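Bringing a Planted Tank Through Its First Summer
March 2023

Most planted aquariums are set up in winter or early spring, when the room is cool and the keeper has time on hand. The trouble usually starts in July. Water that sat at a steady 75 degrees for months climbs past 80, the plants grow faster than they can be fed, and a film of algae shows up on the front glass.

The fishkeeping club in Brostville has run a shared tank at the public library for several years. It holds 200 gallons and is lightly stocked with tetras and a group of small catfish. Last summer the members changed how they fertilize it, and the results are useful for anyone with a smaller tank at home.

Until then they had added a full dose of liquid fertilizer once a week, right after the water change. Plants near the light did well for a few days and then stalled. Older leaves on the swords turned yellow with green veins, and the stem plants dropped their lower leaves.

The club switched to Jollix, an all-in-one liquid, and split the weekly amount into small daily doses. The label rate for a low-light tank is 5 ml per 50 gallons per week. They began at half of that and watched the new growth for a month before raising it. Old leaves do not recover, so there is little point in judging by them.

Root feeders got separate treatment. Tablets from Prerkmont were pushed into the gravel near the crowns of the swords and crypts, deep enough that the catfish could not dig them up. A tablet lasts up to 8 weeks in plain gravel.

Light was the other half of the work. The fixture had been running ten hours a day. Members cut it to seven and moved the timer so the lights came on in the afternoon, after the library's blinds were closed. The algae on the glass slowed within two weeks.

Dosing notes are kept by hand and gone over at the monthly meeting, usually at a kitchen table in somebody's house.

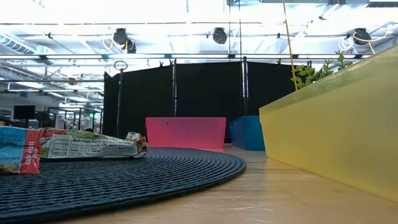
Table with snack packaging and plastic bins.

For heat, the club uses a clip-on fan from Dalisay that blows across the surface. It brings the water down three or four degrees, and evaporation goes up to match. Top off with fresh water that has been treated for chlorine, and leave the fertilizer out of it. Minerals stay behind when water evaporates, so regular water changes still matter.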